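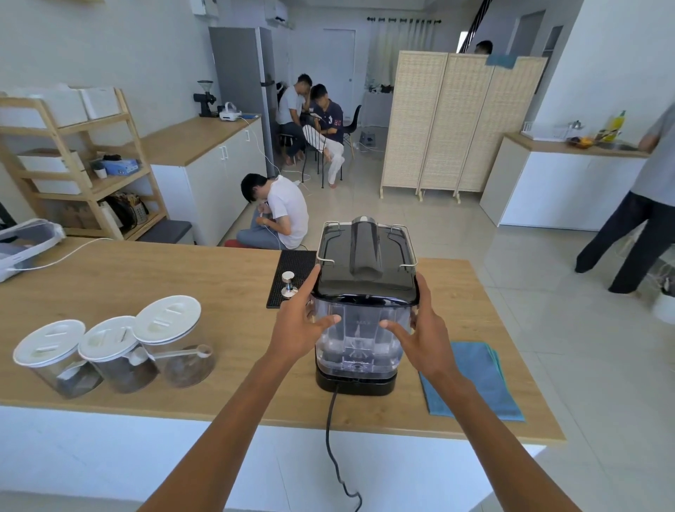 Search this site Go
Home & Kitchen > Water > Interviews

Zineb Morsy spent 35 years testing water, first in a laboratory in Halliday and later going from house to house in the villages along the Ilar. She is 71 now and has moved back to Dellum, where she grew up and where the water is, in her words, "as hard as it comes without chewing it".

We met at her kitchen table at ten in the morning. She had put out two glasses of water and would not say what was in them until I had drunk from both. The first tasted of very little. The second had a flat, chalky taste that I knew from my aunt's house. "The second one is my tap," she said. "The first is from my sister's in Jinari. I bring a bottle back when I visit."

Dellum sits on chalk. Rain goes down through it slowly and picks up calcium on the way, and the supply comes from boreholes in that same chalk. Jinari is across the river and further up, and gets its water from a reservoir on peat and granite. The two places can see each other's church on a clear day.

"People ring up and ask if it is safe," Morsy said. "That was most of my job, the phone. Somebody moves here from a soft water place, they boil a kettle, they see a skin on their tea and they think something has got in. I told them it was chalk. Some of them believed me."

Her own sample from Dellum, the last one she took before she retired, came out at 300 milligrams per litre as calcium carbonate. She remembers the number and is slightly proud of it. The survey that sample belonged to covered 2,114 homes and took her and one colleague the better part of three years.

I asked what she had learned from going into so many kitchens.

"That people don't look inside things. A kettle, they look inside, because they have to fill it. The shower head they look at when it starts spraying sideways. Everything else gets left until it stops."

She does not hold with most of the gadgets sold to deal with scale. Magnets round the pipe she tried herself, for a year, on the cold feed to her own boiler, and she saw no difference when the plumber opened it up. A proper softener that uses salt does work, she said, but it costs money to run and takes up half a cupboard, and she would keep one kitchen tap off it for drinking. For the kettle she uses citric acid from a tub. Two spoons, hot water, leave it for twenty minutes, rinse twice.

"Vinegar is fine too. It's only that you smell it in the next three cups."
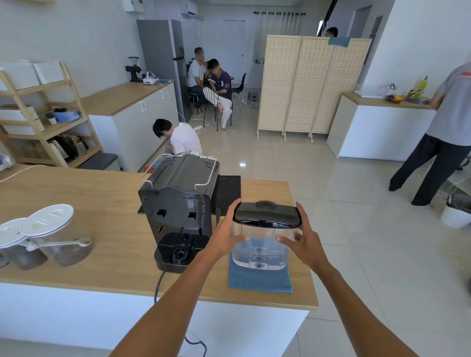
A removable water tank held over a folded cloth.

Coffee is a subject she came to late. For years her customers complained about tea, and then in the last stretch before she retired the calls began to be about coffee machines. Her advice was dull, she said, and it has not changed. Empty the tank if you are going away. Follow the maker's booklet for descaling and use what the booklet says to use. She has no view on which machine to buy and drinks instant.

She is more interested in taste. Very soft water, she told me, can make tea that is bright and a bit sharp, and blenders have long made up different mixes for different parts of a country. Her mother bought the same packet tea all her life and complained about it every time she stayed in Jinari. "She thought my sister was buying the cheap one. It was the same box. I showed her the box."

The conversation went off for a while into laundry. Hard water uses up soap before the soap can do any cleaning, and Morsy can still tell a Dellum towel from a Jinari towel by hand. Her grandmother kept a rain barrel for washing hair. So did most of the street. 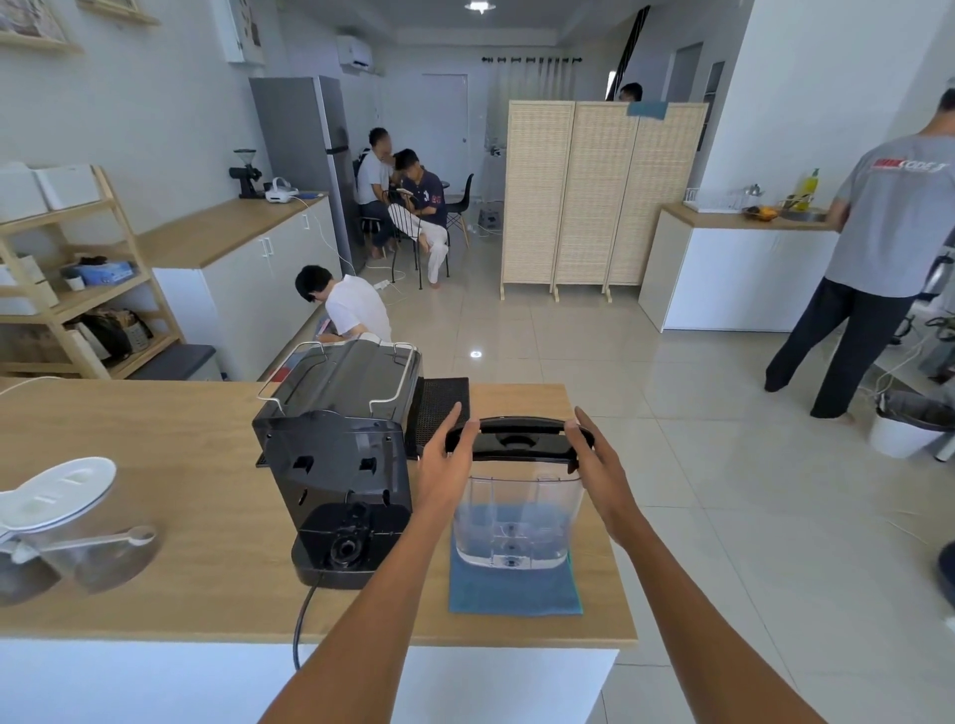 Both hands on the handle of a clear tank, beside an espresso machine.

I asked whether she missed the work. She missed the driving, she said, and the early starts in August when the lanes were empty. She did not miss the paperwork or the dogs.

She still has her old test kit in a biscuit tin by the back door. Neighbours bring her jars. One of them came during our talk, a man with a new well and a jam jar that still had most of its label on. She took it from him at the door and told him to bring it back in something clean.

"It'll come out full of strawberries," she said, sitting down again. "Where were we?"

We were on softeners, and whether a rented house can have one. It can if the landlord agrees, and she would get that in writing.

Interview by Youssra Chraibi

Tags: hard water, limescale, tea, village life
Shares 71 | 6 comments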